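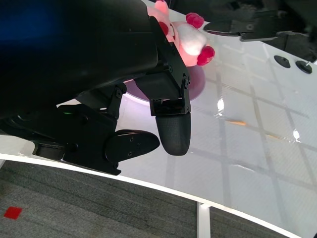
Gripper swap on a two-arm table setup — pointed tips vs pads?

Posted in: Grippers and End Effectors

tablefour
2021-09-28
Need opinions before I place an order. Two arms, one table, multi-finger hands with wrist cameras. Job is mostly soft stuff right now, plush toys in and out of a shallow dish, one hand picks and the other steadies or takes over. Currently running the Renolport hands. Considering going to the Kumthorpe two-jaw on one side or both.

What I have so far, 160 tries on each:
Renolport, textured tip against pointed tip: fine on plush, sometimes gets a fold of fabric and nothing else
Kumthorpe, flat pads: 13 more good picks than the Renolport, but rough on handoffs. Pads are wide and the second hand has nowhere to go in

Same arm, same controller (Hedeo), same operator. Me.

Cost matters. Anyone running a mixed pair?

knurl_ed
Mixed pair here since February. Works, but you end up with two sets of everything. Two calibrations, two spare kits, two sets of tip offsets. I got the sides swapped in the config once and drove a pad straight into the table. Slow speed luckily.

For plush I'd stay with fingers. Pads win when the thing has a shape to it.

offbyone_m
13 out of 160 is not a lot. Did you alternate or do all of one and then all of the other? If you did Kumthorpe second you were also just better at it by then.

tablefour
All of one then the other. Yeah. Fair point. Swapping hands takes me most of an hour with recalibration so alternating every run isn't happening. Could do blocks.

offbyone_m
Blocks of 20, switch, go back. Anything but one long run each. I've fooled myself exactly that way, bought a controller over it

greasegun77
Disagree with knurl_ed on pads and plush. Put a softer pad on the Kumthorpe and it grabs fur fine. Stock pads are too hard, they slide. We cut ours from sheet silicone and glued it on, lasts a couple weeks.

And what width are you closing to? If you're using the default it stops early on anything squishy because it thinks it has hit something. Turn the force limit up a notch first.

knurl_ed
Turn it up a notch and then it won't let go clean. Fur sticks to soft silicone, you open the jaws and the toy comes along for the ride. Been there.

greasegun77
Not if you open wide and back out straight. Never had it stick more than once in a while

knurl_ed
"once in a while" is the whole problem with a handoff though

wristcam_only
Nobody has asked about the camera so I will. How much of the object can you see from the wrist view when you close in? On multi-finger hands I lose the middle of whatever I'm grabbing behind the finger hardware, right when I need it. Two-jaw is much cleaner to look past. To me that matters more than pad material.

tablefour
Yes it's bad. Finger bracket comes right down through the middle of the view. I see one side of the dish and one side of the toy and have to guess the rest. The tips themselves I see fine, which I guess is the part you want. And when the other hand comes in from the far side I only get the tip and a bit of linkage so judging distance is a mess.

Moved the camera mount outward a bit, helped some, then the cable rubbed.

wristcam_only
Try a wider lens before moving the mount again. You give up detail on the tips but get the sides back. Also what's your table? A glossy top under ceiling lights will mess with auto exposure like crazy.

tablefour
Glossy white. And yes, bright spots all over it, plus white belly fur goes completely blown out. Exposure's on auto.

wristcam_only
Lock it. Manual, set it on the brightest thing you care about, leave it there. Then throw a matte mat down. Cheapest fix in this whole thread

offbyone_m
+1 mat. Also change that BEFORE you redo the gripper comparison, not in the middle of it. Otherwise you won't know what helped.

quietservo
Different take. I'd look at the controller before spending on hands. Hedeo's smoothing is on by default and it adds lag at the end of the close. You feel it as mushy fingers. On the Renolport that lag is how you end up with a pinch of fabric and no toy — the tips meet after you've already started lifting. I turned smoothing down and most of my bad picks went away with no new hardware at all.

greasegun77
Smoothing off and the arm shakes at full reach. Not great near another arm.

quietservo
Down, not off. I'm at 12. Shakes a little when it's stretched out, doesn't bother me. Keep the table work close in and you won't see it.

tablefour
Didn't know that was adjustable from the operator side. Where is it? I only see speed and force.

quietservo
Second tab, under motion. Have to be in setup mode or it's greyed out. Save the profile after or it drops back on restart, ask me how I know

longreach
Anybody here tried the Grewal fingers on a Renolport base? They sell just the tips, textured both sides instead of one textured one pointed. Seems like it would cover the case OP has for way less than a second gripper. The screws are supposed to line up.

knurl_ed
Tried them. Screws line up, length doesn't quite. Tip sits lower so you redo the offset. Grip on fabric is better, on small hard parts it's worse, because you lose the point. I put one pointed tip back on in the end so now I'm where OP started lol

longreach
ok so which would you keep

knurl_ed
For plush only, Grewal both sides. For anything mixed, one and one like it ships.

greasegun77
OP is it always going to be plush? I'd want to know that before telling anyone to spend 3,000 on a gripper.

tablefour
No, small flat parts next. Discs, that kind of thing, some with a pin sticking out. So the point on the fingertip is probably worth keeping. Flat pads on a disc lying on a table sounds like misery.

greasegun77
Oh. Yeah then forget the Kumthorpe. Pads can't get under a flat disc, you'd be sliding it to the edge every time. Should of said that first!

wristcam_only
Still think two-jaw with thin jaws would do it, and you would see what you're doing. But not with those stock pads, no.

tablefour
Ok plan. Matte mat and locked exposure this week. Smoothing down to 12 and save the profile. Then rerun in blocks of 20, both grippers, adding discs as a second object. Kumthorpe is on loan so I can hold off ordering. Grewal tips maybe after, depends on the budget.

offbyone_m
Write down which block came first. Post the raw counts, not just the totals

quietservo
And do a few with smoothing at default for the baseline, or your old 160 don't compare to anything.

tablefour
Ugh. Right. Ok, default first then. Will post when I have teh first set.

longreach
Following. If you do get the Grewal tips can you measure the length difference? Their drawing doesn't show it.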